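Ticket: Fundraiser receipts not sending
Opened by: Szabolcs Bakos, Parent-Teacher Group
Assigned to: Han-gyeol Won, Stillum support
Priority: Normal
Status: Resolved

Szabolcs Bakos
Our school's read-a-thon page on Stillum is taking pledges fine, but donors who give through a student's page get no receipt by email. Donors who give on the main school page do get one. We have 155 students signed up. Parents need the receipts for employer matching, and the form for that closes in July.

Han-gyeol Won
Thanks. Can you tell me whether the missing receipts are for card payments, cash entries or both? Please also check Settings – Messages and tell me which sender address is listed.

Szabolcs Bakos
Card only. We turned cash entries off this year. The sender is the old office address from before the school changed its email.

Han-gyeol Won
The main page has its own sender setting and the student pages copy theirs from the campaign. The campaign was cloned from last year, so it kept the old address, and our mail server rejects it. Steps:
1. Open the campaign, then Messages.
2. Change the sender to the current office address.
3. Click Verify and enter the code.
4. Save, then choose Apply to all student pages.

Szabolcs Bakos
Did 1 to 3. Step 4 gives "Update failed, try again." Tried 2 times, in two browsers.

Han-gyeol Won
That update times out on larger campaigns. I ran it from our side in batches of 30. Please make a small test pledge on any student page.

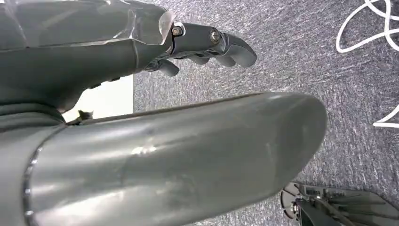

Szabolcs Bakos
Test pledge made on Tuesday at lunch, receipt came through within a minute. Miklós Pintér gave on another page and got his too. What about the older pledges?

Han-gyeol Won
I have queued those for resend. They go out overnight. Any donor who already has a receipt will be skipped.

Szabolcs Bakos
Checked the log this morning and all of them show as sent. One bounced – a typo in the donor's address, which I fixed and resent by hand. OK to close.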